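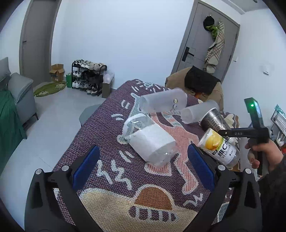 手持ちグリッパーキット「Mamo」で卓上の片付けを収録する手順

DrimivardのMamoは、両手に一本ずつ持って使うグリッパーのキットです。ロボットアームがなくても、人が手で動かした軌跡と指の開閉量、カメラ映像をまとめて記録できます。このページでは、箱を開けてから最初のデータを提出するまでの流れを、家庭のテーブルで容器を扱う課題を例に説明します。使ったのは貸出プランの二本セットです。購入版も本体は同じですが、初期設定の画面が一部違います。

作業にはアプリのZeltassideが必要です。スマートフォン版とパソコン版があり、収録の開始と停止はスマートフォン版、確認と提出はパソコン版で行います。スマートフォンだけでも提出できますが、画面が小さいので指先のずれを見落としやすくなります。

1. 届いたものを確認する

箱に入っているのは、グリッパー本体が二本、充電ケーブルが二本、交換用の指パッドが一組、六角レンチ、校正用のシートです。マニュアルは紙ではなくアプリの中にあります。充電器は付属しません。

本体は一本377グラムです。片手で持つと軽く感じますが、腕を前に出したまま続けると肘のあたりから疲れてきます。最初の日に長くやろうとせず、短い回を何度かに分けてください。

貸出品の場合、指パッドの端が浮いていることがあります。浮いたまま使うと、滑ったときに課題が悪いのかパッドが悪いのか区別できません。指で押して戻らなければ交換します。交換は爪の先側からはがし、根元側から貼ります。逆にすると先端に空気が残ります。

2. 充電とペアリング

二本とも満充電にしてからZeltassideを開き、「機器を追加」を選びます。左手用から先に登録します。右から登録しても動作はしますが、ファイル上の左右の名前が入れ替わり、あとで全部直すことになりました。

登録できたら、それぞれのグリッパーをゆっくり握って離し、画面上の指が同じように動くか見ます。全閉で表示がゼロに戻らない場合は「開閉の校正」をやり直してください。校正中は指の間に何も挟まないでください。

時刻合わせは自動です。ただし、片方だけ電源を入れ直したときは二本とも入れ直します。片方が遅れたまま収録すると、映像では両手が同時に動いているのに、数値では片方があとから付いてきます。提出後の検査でほぼ確実に戻されます。

3. 部屋とテーブルを準備する

部屋は普段のままで構いません。課題の説明にも、生活している部屋で収録するようにと書いてあります。住所や氏名が読める書類、家族の写真、パソコンの画面だけは、カメラに入らない向きにするか片付けます。

テーブルクロスは敷いたままで大丈夫です。位置の推定には背景の模様が使われるので、真っ白な天板よりも柄物の布のほうが安定しました。ただ、編み地のように厚みのある布は、横になった容器をつかむときに指先で一緒につまんでしまいます。指を下ろす深さを浅めにするか、布を天板の裏側でクリップ留めします。

照明は天井灯をつけ、カーテンの開け閉めは収録中に変えません。夕方は窓からの光が短い時間で変わるので、午後四時を過ぎたらカーテンを閉めて天井灯だけにしました。

4. 容器を選ぶ

今回の課題は「横になった容器をつかみ、立てて、指定の場所に置く」です。Zeltassideの課題票には、形と材質の違うものを混ぜるように指定があります。手元で使ったのは次のようなものです。

・飲み物の透明なボトル（レモンの絵のラベルが付いた「维C水」など）
・半透明のプラスチックのカップ
・縦長のお茶の缶

透明なボトルは、校正がきちんとできていても難しい部類に入ります。映像で輪郭が見えにくく、握る力の加減も一定になりません。中身を空にしたものは少し強く握るだけでへこみます。へこんだ容器は元の形に戻らないことが多いので、同じ種類を数本用意しておくと途中で困りません。

カップは口の側からではなく、胴の太いところを左右から挟みます。口に近いところを挟むと楕円につぶれて、そのまま指の間から抜けます。二つのカップが重なるように置かれているときは、上や手前にあるほうから動かし、もう一つには触れないようにします。触れて転がった場合も、その回は止めずに続けてください。転がったものを戻すところまで一回として扱われます。

ガラス瓶と刃物は課題の対象外です。中身の入った飲み物も、ふたの閉まりを確かめられないものは外しました。

5. 一回分を収録する

一回の長さは30秒以内です。映像は毎秒60コマで記録されるため、30秒を超えるとファイルが分割され、二つ目は自動で破棄されます。

手順は次のとおりです。

(1) 両手のグリッパーを開き、テーブルの手前の縁の上で止めます。
(2) スマートフォン版の「開始」を押します。両手がふさがるので、音声操作を有効にしておくと楽です。
(3) 一呼吸おいてから、片方のグリッパーを対象に近づけます。
(4) パッドの面を容器の側面に平行に当ててから閉じます。片側の指だけが先に当たると、容器が押されて動きます。
(5) 持ち上げながら手首を回し、容器を立てます。
(6) 底が布に触れたのを確認してから指を開きます。開くのが早いと倒れます。
(7) 両手を最初の位置に戻し、「停止」と言います。

使わないほうの手も、最初から最後まで記録されています。顔をかいたり、スマートフォンを触ったりせず、テーブルの脇で待たせておきます。もう片方のグリッパーで容器の反対側を支えるのは構いませんが、その場合は課題票の「両手」にチェックを入れます。

初めのうちは、つかむ瞬間に速く動きがちです。人の手なら問題のない速さでも、映像がぶれて指先の位置が読めなくなります。湯飲みを人に渡すくらいの速さを目安にすると、ぶれの警告がほとんど出なくなりました。

6. 縦長の缶をつかむ場合

缶はボトルと違ってへこみにくいので、力加減よりも当てる高さが問題になります。高すぎると、ふたに指がかかって本体から外れることがあります。低すぎると、持ち上げたときに上が振れます。胴の中ほどを、左右のパッドが同じ高さになるように挟みます。

表面に模様や文字の多い缶は、追跡の目印が増えるためか、Mamoの位置推定がよく合いました。反対に、つやのある無地の缶では、照明の映り込みを容器の動きと取り違えることがありました。映り込みが強いときは、缶の向きを少し変えるだけで収まります。

立てたまま持ち上げる回では、カメラに缶の正面がほぼ入り続けます。奥にあるほかの容器が隠れてしまうので、置く場所を先に決めておき、戻すときに手前へ引きすぎないようにします。

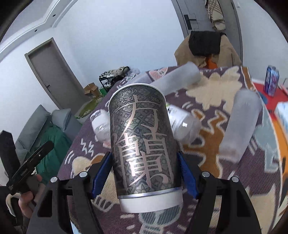 Bethel Gebruからの書き込み：缶のときだけ開閉量がずれる症状がありました。パッドを貼り替えたあとに校正をしていなかったのが原因です。パッドの厚みが変わるので、貼り替えたら必ず二本とも校正し直したほうがいいです。あと、音声の「停止」はテレビの音でも反応します。うちでは二回それで切れました。

校正については書き込みのとおりで、Zeltassideのヘルプでは「部品の交換」の項目に小さく載っています。音声操作は設定で合図の言葉を変えられます。普段の会話に出てこない言葉にしておくと誤反応が減ります。

7. 確認して提出する

収録が一区切りついたら、パソコン版のZeltassideで見直します。全部を通しで見る必要はなく、つかむ瞬間と離す瞬間だけで足ります。見るのは次の点です。

・指先が容器に触れるところがぶれずに写っているか
・左右の時刻がそろっているか
・人の顔や読める書類が入っていないか
・課題票の「片手」「両手」が実際の動きと合っているか

失敗した回も消さずに「失敗」の印を付けて提出します。落とした、倒した、つかみ直した、はいずれも有効なデータとして扱われます。消してよいのは、課題と関係のない理由で中断した回だけです。

提出先はPlovwoodという保管領域で、アカウントは貸出の申し込み時に作られます。送信は夜にまとめて行いました。途中で回線が切れても、再開すると続きから送られます。送信が終わるまで本体側のデータは消さないでください。

今回は全部で171回を提出し、戻ってきたのは九回でした。内訳は、時刻ずれが五回、ぶれが三回、課題票の付け間違いが一回です。時刻ずれの五回は、右手だけ電源を入れ直したあとに続けて録ったものでした。

8. うまくいかないとき

グリッパーが画面に出てこない
スマートフォンの位置情報がオフになっていないか確認します。オンにしても出ない場合は、アプリを終了してから本体の電源を入れ直します。

閉じるときに引っかかる
指の付け根のねじを六角レンチで確認します。締めすぎでも同じ症状が出ます。いったん緩め、指が自重で動くところから軽く締めます。

位置が急に飛ぶ
カメラのレンズに指紋が付いていることが多いです。乾いた布で拭いて、それでも飛ぶ場合は校正用シートをテーブルに広げて「空間の校正」を行います。シートは折り目のないものを使ってください。

手が疲れて軌跡が揺れる
肘をテーブルの縁に軽く乗せても規定上は問題ありません。椅子に座って収録しても構いませんが、途中で立つと高さの基準が変わるので、座るか立つかは回ごとに決めておきます。

9. 使ってみた評価

設定から最初の収録までは、箱を開けた日のうちに終わりました。指の動きは素直で、握った量と開閉がよく合います。気になったのは、持ち手が太めで、手の小さい人には人差し指が届きにくいことです。Drimivardに問い合わせたところ、細い持ち手が別売りであるとのことでしたが、貸出プランでは選べません。

Zeltassideの日本語表示には訳し残しがあります。提出画面の「Hold」は「つかむ」ではなく「保留」の意味で、押すとその回は送信されません。初回はこれで数回分が残っていました。提出後に一覧を開き、保留の欄に何も残っていないことを確かめてから返却の手続きに進んでください。返送用の伝票は九月の申し込み分から箱のふたの内側に入っています。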